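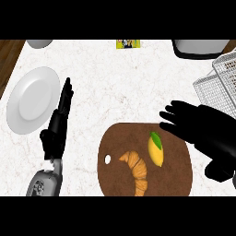

11월, 오후 작업분 정리

손 비교 2차. 지난번에 Brarnano 다섯 손가락 핸드가 평행 그리퍼보다 낫다고 적어 놓은 메모를 다시 읽었는데, 근거가 거의 없다. 그때는 레몬 하나만 놓고 돌렸고 성공 기준도 "들렸다" 정도였다. 오늘은 크루아상을 같이 올리고 접시에 옮겨 놓는 것까지 한 에피소드로 잡았다. 시뮬레이터는 그대로 Kaushik, 제어기는 Brulel 쪽 임피던스 제어기.

씬은 기존 주방 씬을 썼다. 흰 대리석 상판, 왼쪽에 흰 접시, 가운데 아래로 도마, 도마 위에 크루아상과 레몬. 오른쪽 철망 랙은 원래 빼려다가 그대로 뒀다. 빼면 오른팔 접근 경로가 너무 편해져서 실제 작업대하고 점점 멀어진다. 대신 랙 때문에 깊이값이 지저분해지는 건 감수해야 한다. 가는 철사 격자는 렌더링에서도 깜박인다.

시작 자세는 왼손 손가락을 붙여 위로 세우고, 오른손은 손가락을 펴서 레몬 위쪽으로 뻗은 상태. 왼손을 접시 옆에 바짝 세워 둔 게 마음에 안 든다. 첫 동작에서 손목을 돌릴 때 접시 테두리와 간격이 얼마 안 남는다. 자세를 바꿀까 하다가 두 손 조건을 맞추느라 이번 판은 고정했다.

결과부터.
Brarnano 핸드: 40회 중 23회 완료
평행 그리퍼: 40회 중 21회 완료

두 번 차이다. 이걸로 어느 쪽이 낫다고 쓰면 안 된다. Dradville 쪽 자료에는 다섯 손가락 핸드가 "불규칙한 식품류에서 확연히 우수"하다고 되어 있는데, 조건표가 없어서 뭘 집었는지도 모르겠고 시도 횟수도 안 나온다. 우리 숫자로는 확연하다는 말을 못 하겠다. 시드를 바꾸면 뒤집힐 차이로 본다.

실패 내용은 좀 볼 만하다. 그리퍼 실패는 대부분 크루아상에서 나왔다. 휘어진 안쪽을 잡으면 들리면서 빙글 돌고, 바깥쪽 끝을 잡으면 접시에 내려놓을 때 자세가 엉뚱해진다. 핸드 실패는 레몬 쪽이 많았다. 엄지가 늦게 닫혀서 나머지 손가락이 레몬을 도마 밖으로 밀어내는 식. 손 자체의 한계인지 우리가 닫힘 순서를 대충 잡아서 그런지 구분이 안 된다. 후자 같다. 관절별 목표값을 손으로 적어 넣은 게 아직 그대로다.

레몬 잎도 문제다. 꼭지에 달린 초록 잎이 충돌 메시에 포함돼 있는지 확인해 보니 포함은 되어 있는데 강체로 본체에 붙어 있었다. 손가락이 잎에 먼저 닿으면 레몬 전체가 레버처럼 돌아간다. 진짜 잎이면 그냥 휘고 말 일이다. 잎 충돌을 끄고 몇 번 돌려 보니 덜 밀리는 것 같긴 한데 횟수를 안 세서 기록으로 안 친다.

크루아상은 더 수상하다. 지금 모델은 딱딱한 덩어리다. 눌리지도 않고 부스러지지도 않는다. 빵을 집는 데 성공했다는 게 사실은 주황색 돌을 집는 데 성공했다는 얘기다. 핸드가 접촉력을 잘 나눠서 부드러운 물체에 유리하다는 주장은 이 씬으로는 시험할 수가 없다. 발표 자료에 이 결과를 그 근거로 넣자는 얘기가 나오면 반대할 것.

마찰계수도 적어 둔다. 두 손 모두 같은 값을 넣었다. 실제 패드 재질이 다르니 같은 값이 공정한 건지 모르겠다. 그리퍼 패드는 실측이 있고 핸드 손끝은 제조사 값도 못 받았다. 메일은 보냈는데 답이 없다.

제어기 쪽 메모. Brulel 기본 게인으로 돌리면 오른팔이 레몬 위에서 멈출 때 잔진동이 남는다. 로그로는 접근 종료 뒤에도 손끝이 흔들리고, 그 상태로 닫기 명령이 나간다. 정지 판정을 손목 속도로만 해서 손끝 흔들림을 못 잡는 것 같다. 핸드가 그리퍼보다 무거우니 손해를 더 보는 쪽은 핸드일 텐데, 그렇다면 지금 비교는 손 비교라기보다 게인 비교에 가깝다. 게인을 손마다 따로 맞추면 또 "튜닝을 더 한 쪽이 이긴다"는 말이 나올 거고. 튜닝에 쓴 시도 횟수를 양쪽 같게 제한하는 방법밖에 안 떠오른다.

카메라는 위에서 내려다보는 시점 하나로만 돌렸다. 렌더링 위아래에 검은 띠가 들어가는데 정책 입력에도 그대로 들어가고 있었다. 픽셀 낭비다. 도마 아래쪽과 크루아상 끝이 띠에 걸려 안 보이는 건 더 곤란하다. 크루아상 잡는 위치가 흔들리는 이유 중 하나일 수 있다. 입력 크롭을 풀든지 카메라를 뒤로 빼든지 해야 한다. 상판 뒤쪽에 놓인 회색 기기나 작은 상자는 잘려도 상관없다.

전체 접촉 이벤트 로그는 2,088줄. 절반쯤 훑다가 그만뒀다. 도마와 상판 사이 접촉이 계속 찍혀서 읽을 수가 없다. 필터를 먼저 만들 것.

다음에 할 것
- 엄지 닫힘 타이밍만 바꿔서 핸드 재실행, 다른 값은 손대지 않기
- 레몬 잎 충돌 켠 것과 끈 것 따로 기록
- 왼손 시작 위치를 접시에서 더 띄우고 양쪽 손 모두 다시
- 정지 판정에 손끝 속도 추가
- 크루아상은 변형체 모델 구할 때까지 결과표에서 분리
- 접촉 로그에서 도마/상판 쌍 제외
- 지난번 메모의 "핸드가 낫다" 문장에 취소선

핸드 구매 건은 보류 의견 그대로. 가격 차이를 설명할 숫자가 아직 우리한테 없다. 실물 대여가 되면 같은 과제로 실물 40회를 먼저 돌려 보고 다시 얘기하기로.

저녁에 그리퍼 쪽 실패 에피소드 영상만 따로 뽑아서 공용 폴더에 올려 둠. 핸드 쪽은 인코딩하다가 디스크가 차서 아직.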